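Grundeck Kitchens – Staff Forum
Minutes of the meeting held in the upstairs canteen, December 30, 2018

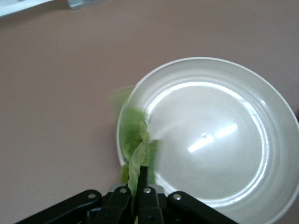

1. Minutes of the last meeting

Agreed, with one correction. The plating arm was recorded as "welcomed by the cold section". The cold section asked for this to read "noted by the cold section".

2. Plating trial, salad line

Management reported on the first stage of the trial with the Zornow arm. It picks up a leaf in its two fingers and puts it on a plate. The target set by the supplier is 159 plates an hour. The best hour so far gave 131, with one person standing beside it throughout.

Staff side asked whether that person's wages were in the cost figures. They are not. Management said the post was temporary. Staff side said the same was said of the labelling machine, which still has somebody beside it.

The cold section reported that whole, flat leaves go fairly well. Curled or thin ones get folded in the grip and have to be put right by hand. Leaves are now being sorted before they reach the arm, a job that did not exist in the autumn and is on no one's job sheet. Management was asked to say who is meant to do it and at what grade. No answer at this meeting.

A member asked what happens to leaves that are bruised. They go in the waste bin with the rest and are not weighed separately. Agreed that they should be, or the waste figures for the trial mean nothing.

Action: management to add a line for bruised leaf to the waste sheet.

3. Jobs and hours

Management repeated that no permanent posts would go as a result of the trial. Staff side asked for this in writing, and asked if it covered agency staff and the Saturday shift. It covers neither. Staff side wished it recorded that around 50 people work on the lines affected, and that most of them heard about the trial from the delivery driver.

There was a long discussion about breaks. The arm does not stop at ten o'clock, and the person minding it has twice gone without tea. Management said cover should have been arranged. It was pointed out that cover comes from the sandwich line – already short.

Action: break cover to be shown on the rota from the first week of January.

4. Training

MacAulay have offered a half-day course on clearing jams and wiping down the fingers. 3 places only. Staff side asked that these go to people who plate now and not to supervisors. Management will consider it.

5. Visit to Manosov

The proposed trip to see the arms at Manosov was put off again. Staff side would still like to go, on an ordinary working day and without the sales people.

6. Any other business

The hand dryer by the back door is still broken. Lockers to be carried over.

Next meeting in January, date to be put on the board.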